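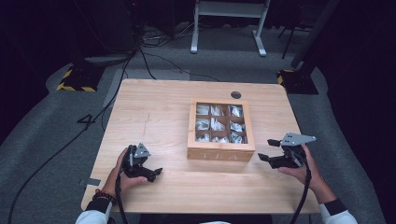
How do you tell whether a government budget surplus is real?
Compare the surplus with the change in net debt over the same year. If the books are in the black and debt still went up, find out where the money went before you believe the headline.

How to read a budget summary without being sold to
By Wayne Boychuk
Mar 9, 2025

Every budget arrives with a glossy summary, and the summary is advertising. I don't say that to be rude. It's written by people who want you to like the budget. The useful material sits in the tables at the back, and you can get through them in an evening with a pencil.

Step 1. Skip the speech. Go to the table that shows operating revenue and operating spending side by side. If the surplus quoted up front doesn't match the one in that table, look for the words "before transfers" or "adjusted." Write down both figures.

Step 2. Find last year's forecast for this year. You'll have to open the old document, as the new one rarely prints it. The town of Dornance promised a surplus of $475,000 for its last fiscal year and booked $80,000. The new summary called that "a second straight surplus," and it was. It was also a miss that should have made people wonder about the next forecast.

Step 3. Check what is new about the new money. Nesitz announced $100 million for roads, of which $60 million had been in the previous plan under another heading. Search the old document for the project names. If they turn up there, cross them off.

Step 4. Divide multiyear totals. A big number spread over four years is a quarter as big, and often most of it lands in the last year, after an election. Look for the year-by-year line. If there isn't one, I'd assume the worst.

Step 5. Read the assumptions page. Growth, interest rates, wages. The McKinnon budget balanced only if wage costs stayed flat, with the main labor contract expiring in August. That was in a footnote, in small type, under a chart of park improvements.

Step 6. Look for one-time income. Land sales, a drawdown from reserves, a late payment from the state. Take it out and work out the balance again. Flultitz sold a parking garage and counted the proceeds as operating revenue, so take it out there too, whatever the label says.

None of this will tell you if the budget is a good one. You may want the roads and think the debt is worth it. Keep your penciled figures with the document, and pull them out when the midyear update is posted.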